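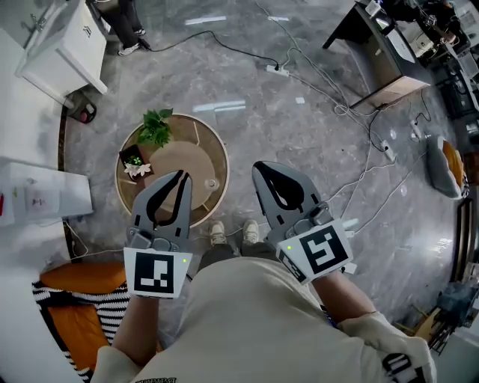
**June, after lunch.** Pose dropouts again, so I finally sat down with the tracker instead of blaming the lighting (sorry, Rekha!). The filter was throwing out any tag pose past 50 degrees of tilt, way too strict. Both marker cards need to survive the gate even with the right gripper tipped outward and its card turned up a bit — people hold their hands like that all the time. Loosened it, reran 400 clips through Menmont, and only 22 still lose a hand for more than 2 frames.

Still open: the left/right swap on startup. Evaristo thinks it's the tag ID map, I'm betting on the time sync. Branch is pushed, not merged.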